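To: the desk and small workspace list
From: Lejla Stojanović
Date: January 24, 2018
Subject: Re: Wooden desk, one power strip, too many wires

Hello all,

Senad asked a question before the holidays, and I am answering slowly, as always. I quote it here so that newer members can follow.

> Senad Halilović wrote:
> My desk is wood and stands against the wall. The power strip lies
> on the top and I am tired of looking at it. My wife says screw it
> under the desk. I don't want to drill, the desk was her father's.
> Also, where do you all leave the phone? Mine is always lying on
> top of a cable, and when I pull the cable the phone goes too.
> I have read more than 20 old threads and everybody says
> something different.

Senad, I have the same kind of desk and the same feeling about drilling. In September I decided to begin with the phone, as it is the thing I touch most. My rule now is that it has its own place on the bare wood, and no cable may cross that place.
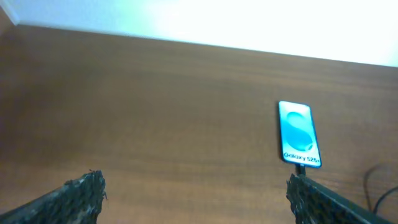 Rawiri Hapeta wrote to me off list that a fixed place for the phone is fine for the first week and then you forget it. He would put down a small square of felt, so the hand finds it without thinking. He did this with his keys and it has worked for 2 years.

I tried the felt, Rawiri, and I did not like it on this wood. The dust stays in it. But I understand the idea, and for keys I would do the same.

Now the power strip. I considered the tray from Tasora, which hangs from the back edge of the desk with two clamps. It needs 50 millimeters of free space behind the desk and I don't have this space. I also bought a cable box from Devesus and gave it back, the lid did not close over my bigger plugs. So my strip stays on the top, in plain sight, and I try only to keep it in one area with its wires near it.

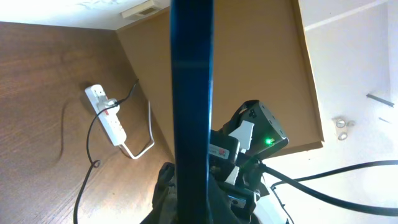
Power strip on the wood, with the black cable and the white one.

I know that some of you will write to me about the black cable. It is a thin one and it keeps the curl from its packaging. I have wound it the other way, I have put a book on it overnight -- it always comes back to the same loop. If somebody has a method that doesn't use heat, please tell me. I also tried the Bravo hook-and-loop ties. They are good for thick cables, but on a thin one they slide down until they arrive at the plug.

Tincuța Bratu asked last month if it is better to push the strip into a corner or to leave it in the middle of the back edge. I say the corner. In the middle you need to go around it with the cloth every time you wipe, and a paper that slides back will always stop against it.

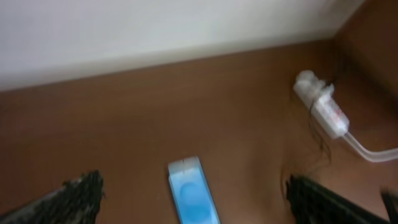
The disadvantage is that the plugs are farther away, so you have to stand up and reach over the desk when you want to change one. I change a plug maybe once in a month, so I accept this. For a person who is plugging and unplugging all day, it would be annoying, and then I would keep the strip closer to the front on the side of the hand you use less.

About the wood: please don't leave cables with a soft rubber skin on an oiled surface for a long time. On my mother's table one of them made a gray line, and I had to sand it with 800 paper and oil it again, two evenings of work. With lacquer I had no such problem. If you are not sure which one you have, lift the cables once a week and wipe under them. I use a cloth that is only a little damp and then a dry one.

And one more thing for Senad, about pulling the cable and the phone goes too. I charge the phone to the end, then I take the cable off completely and put it back near the strip. The phone goes to its place alone. It is a small habit, but the desk looks calmer in the morning when the phone has no tail.

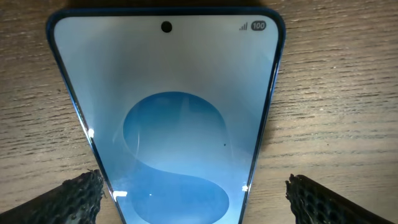
Things still open

- Wai-kit Lui has offered to measure the Clitus clamp. I would like to know how thick a desk top it accepts, and if the pads leave marks.
- Tincuța, did you find the flat plug that turns to the side? You wrote that you saw it in a shop but you didn't write which shop.
- The list of oils that we began together is not finished. If you have used one for longer than a year, please send me the name and how it smells after a week.

I will be slow again until the end of the month, but I read everything.

Greetings,
Lejla

Contact the list owner | Copyright remains with the authors of the messages | Back to top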